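Shop / Lighting / Desk and Table Lamps / Henare Table Lamp

Henare Table Lamp, Black
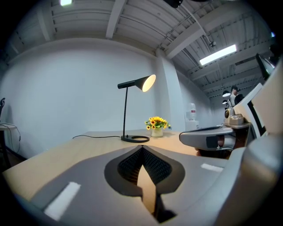
The Henare in black, switched on, with artificial sunflowers in a frosted glass vase.

Reading time: 4 min

The Henare is a table lamp for desks, reception counters, reading rooms and side tables. It is supplied by Bostach to schools, libraries, offices and private customers. The lamp has a thin upright stem, a horizontal arm and a conical shade that gives a warm white light. It stands on a ring-shaped base and requires no clamp or wall fixing.

The design was prepared for Bostach by Lino Colombo, whose earlier work for the company includes the Brositz floor lamp. The two products share the same shade and may be ordered together where a room calls for matching fixtures.

Design and use

The open base leaves part of the table surface uncovered. Small items such as keys, clips or a cup may be placed inside the ring without touching the stem. The arm carries the shade to one side, so that light falls on the page or work surface next to the lamp. Customers who write with the right hand generally find it best to place the lamp on the left of the desk, and those who write with the left hand may prefer the opposite.

The cord leaves the lamp at the base. On a freestanding table it should be led to the nearest edge and fastened with the adhesive clips provided. Cords should not be laid across a walkway or under a rug.

The Henare is intended as a task light. In rooms with overhead fluorescent lighting it adds a warmer tone at table height. It is not intended as the only source of light in a large room. For long tables, Bostach recommends one lamp for every two seats.

Finish

The lamp is offered in black only. The stem, arm, base and cord are all in the same color. The finish is matched from one production run to the next, and customers adding to an earlier order may do so without a color sample. The former gray finish has been withdrawn and spare parts in gray are no longer held.

What is supplied

One lamp, with cord and plug attached
One bulb, warm white
Adhesive cord clips
One hex key for the arm
Printed instructions

The vase and flowers are not included. Artificial arrangements are listed under Table Accessories.

Assembly

The stem and base are joined before shipment. The arm is packed separately and must be fitted by the customer. Place the lamp upright on a level surface, slide the arm into the collar at the top of the stem and tighten the screw with the hex key. The shade should be attached last. Do not connect the lamp to the power supply until the shade is in place.

Care

Disconnect the lamp and allow the bulb to cool before cleaning. Wipe the stem, arm and base with a soft dry cloth. Marks on the outside of the shade may be removed with a damp cloth and a small amount of mild soap. Polishes, solvents and abrasive pads will damage the finish, and such damage is not covered by the warranty.

Only bulbs of the type stated on the label inside the shade should be used. Replacement bulbs are available from Bostach and from authorized dealers.

Warranty and returns

The lamp is covered for 3 years against faults in materials and workmanship. Unused lamps may be returned within 31 days of delivery in the original carton. The arm must be removed before the lamp is repacked. Returns received with the arm attached are often damaged in transit and may be refused.

Orders for institutions

Schools, libraries and public offices may order on account. Requests for a written quotation should be addressed to Nataša Babić in Institutional Sales and should state the number of lamps, the delivery address and whether the building has a loading entrance. Quotations are normally issued within 7 working days.

Deliveries to institutions are made on Tuesday mornings. A member of staff must be present to sign for the goods. Cartons are left at the entrance unless delivery to the room has been arranged in advance.

Questions about spare parts, including shades, collars and bulbs, may be directed to Digby Waaka in Customer Service. Please have the order number ready.

Related products

Brositz Floor Lamp, Black
Clornimetti Clip Lamp
Replacement Shade, Conical, Black

1,684 shares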